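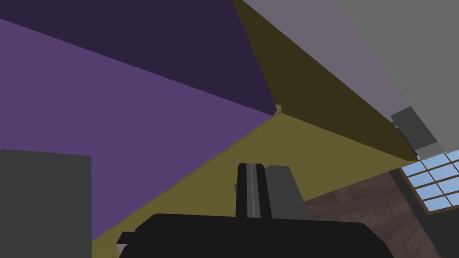
Corner, looking up.

Housewarming tips, quick version

Moved in June, party on Thursday, so keeping this short.

Send the invites 2 weeks out. Text is fine. Put parking info in the first message or you'll get 20 calls at the door.

Clear the hall closet for coats - the bed works too but then people end up sitting on them.

Ice: buy double. Drinks in a cooler by the back door, not the kitchen, teh kitchen jams up fast.

Rice can be made 60 minutes ahead, lid on, towel over it. Geetha's trick.

Trash bags, 2 out where people can see them. Spare toilet paper out too. Candles up high if kids are comming.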